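December, evening

Up at half six and the bus was late, so I got in after Houda and she had already put the urn on. Grey all day. My knee is better than it was at the weekend but I took the lift anyway.

Spent the morning on the Zernilmont order. They want 400 of the small boxes before the holidays and we have 100 folded. Cosimo thinks we can do it if Natalina comes in for the extra mornings. I said I would ask her. I did ask her, and she said she would look at her calendar, so we will see.

Lunch came from Văn again. Mỹ Văn brought it up herself and stayed to talk for 20 minutes. Her brother is opening a second place in Nultham and she is not sure it is a good idea – the rent is high and there is no parking. I had the noodles. They were good, a bit salty. I owe Houda for mine.

Afterwards it was my turn on the list to see to the table. I always think it will take no time and then I look at it properly. Foil tray, paper cup, the brown paper in a ball, the little steel dish with nothing in it. And the HOME mug, the pink one, with something dark still in it. I have asked before that people finish their drinks or pour them away. I am writing it down here because I don't want to go on about it at work. 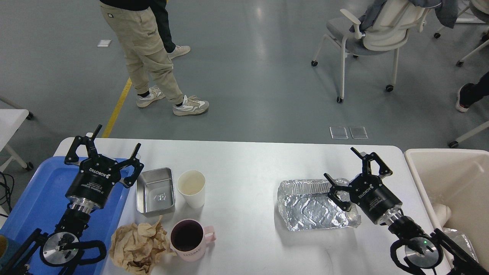 The table after lunch, HOME mug and all.

We talked about how to sort it. Houda wants anything steel or china to go on the blue tray and down to the sink in one trip, and everything else to go straight in the bin. Cosimo says foil should be kept apart and taken to the recycling, which is right, but then someone has to rinse it and take it, and that someone is usually me. We agreed on foil in its own pile. Paper cups go in the ordinary bin if there is anything left in them. I wrote it on a card and will put it up by the sink tomorrow if I can find the tape.

I also want a proper cloth for that table. It is white and shows every mark. The spray from Ledari is fine but it smells of pears and gives Natalina a headache, so I have gone back to washing-up liquid in warm water.

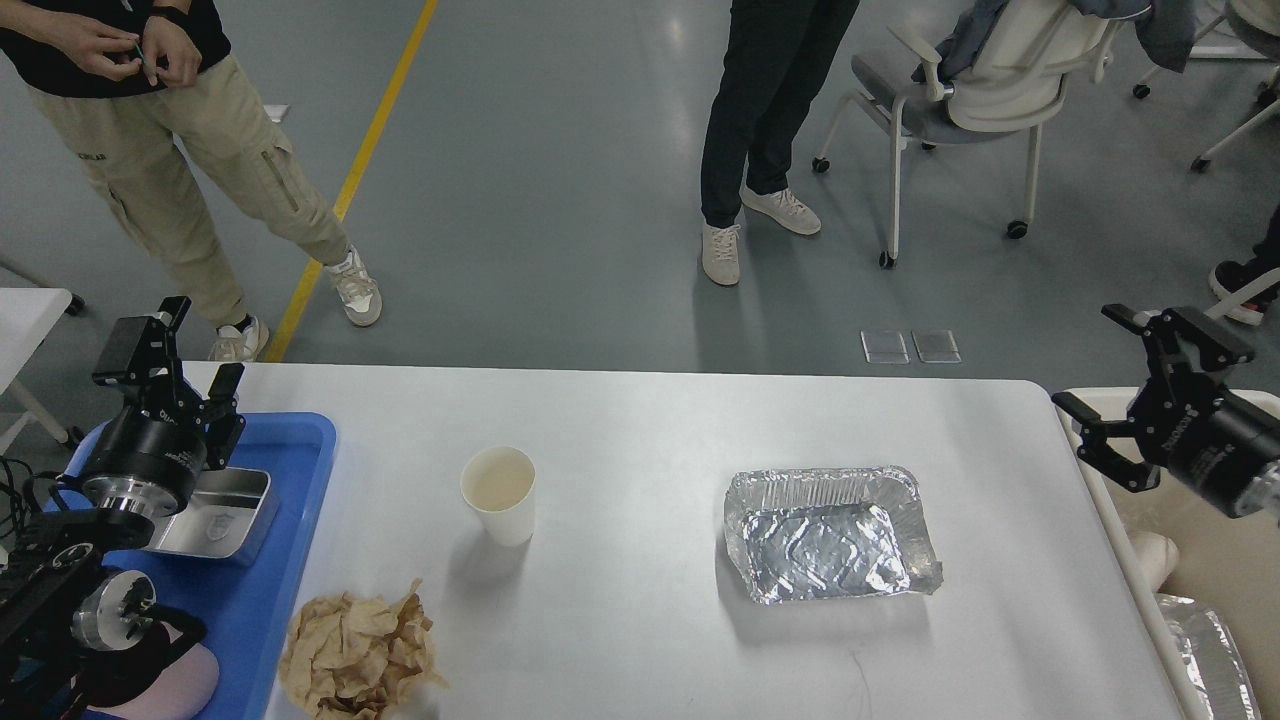 Paper cup, foil tray, brown paper. Steel dish on the blue tray.

Two people were standing about by the yellow line. I did not join in. I wanted to get back to the boxes, and did another 53 before the end of the day, which I was pleased with. My thumbs are sore from the creasing.

Natalina rang at five. She can do two mornings but not the third, as she has the dentist. I told Cosimo and he said that would do.

Home by seven. Soup and toast. Rang Mum, who has had her boiler looked at and it needs a new valve. Must remember tomorrow: tape, money for Houda, stamps. Take in the old tea towels from the airing cupboard too, the striped ones.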